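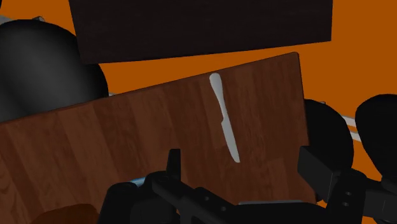 Figure 1. Knife on a wooden cutting board, rendered image.

Kitchen Habits and Food Waste in Shared Student Housing
Kyriaki Politis
Term project report, submitted 2025-02-21

1. Background
Students who share a kitchen often buy food separately and store it together. I wanted to find out how much of that food gets thrown away and which kinds go first. The project covers one residence, Nundness House, where each floor has one kitchen and one refrigerator. I live in a different building and did not know the residents before the project.

2. Method
There were 19 residents who agreed to take part. Each kitchen got a lidded bin for food that could have been eaten at some point. Peels, bones, coffee grounds and eggshells went in the regular trash. I weighed the bins every evening on an Essien kitchen scale and wrote down what was in them. Residents also filled out a short form at the start and another at the end. The forms asked how often they cooked, where they shopped and whether they planned meals.

I emptied the bins myself so that the weights would be taken the same way each time. Liquids were left out. Milk and soup poured down the sink do not appear in the results.

3. Results
The log has 85 entries. Bread was the most common item, followed by bagged salad and cooked rice. The heaviest single entry was 630 grams, a pot of pasta that had been left on the stove overnight. Most entries were much smaller, such as half an onion or the end of a loaf.

Fresh herbs came up more than I expected. They are sold in large bunches at the Odance market, and several residents wrote that they needed only a little for one meal. Cut vegetables were thrown out more than whole ones. On the forms, people said they chopped extra to save time later and then forgot about it.

Meat was rarely wasted. Two residents wrote that it cost too much to forget.

4. Discussion
Price seems to affect what people keep track of. Storage matters too. On the second floor, food was kept in clear tubs with names on tape, and that kitchen had the lowest total. I can't say the tubs were the cause, as the same residents also cooked together on most nights.

Having a special bin in the kitchen may have changed what people did. One form said, "I ate the old rice so it wouldn't get weighed." The first few days may be closer to normal than the rest.

5. Problems
Two evening weigh-ins were missed when I was sick, and the food from those days was added to the next entry. The scale rounds to five grams, which matters for herbs and salad.

6. Next steps
I would like to repeat the study in May at Gamov Hall, which has a small store on the ground floor, and compare the two buildings. The forms should ask about portion size next time.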